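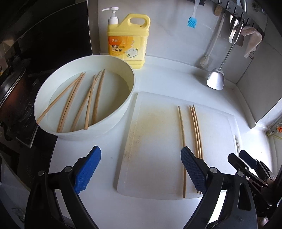

README – Codon house rules for recording
Written and kept up by Amber Van Wijk, last changed in June

Hi! I look after the Codon recordings, and this file holds the rules I'd like everyone to follow when adding to them (yes, even if you've been with us since Varel). It covers sink-side jobs done with two hand-held grippers, like the chopsticks going between basin and board.

Before you start
Film in a kitchen that people really cook in. A stained board is fine, and so are tools hanging on the wall – please don't tidy the place into a showroom! Do move post, photos and anything with a name on it.

While you record
One job per clip, 40 seconds at most. Open both grippers wide before the first grasp. If a chopstick rolls off, carry on and pick it up, then tag the clip "recovered". I want those clips, and Flostiletti had hardly any. Keep the jaws in view and the metal pivots out of the water, please. Pads can get wet, but change them after 300 grasps or as soon as the texture goes smooth.

Stop after 12 clips and have a proper break. Tired wrists make jerky clips, and I can spot them a mile off.

Afterwards
Write one plain sentence per clip saying what was moved and where it went. Don't crop or brighten anything. Upload by Friday, in folders of no more than 160 clips, and put checked ones under Chin.

Still undecided: whether bundles picked up in one go count as one grasp. I say yes – shout if you disagree.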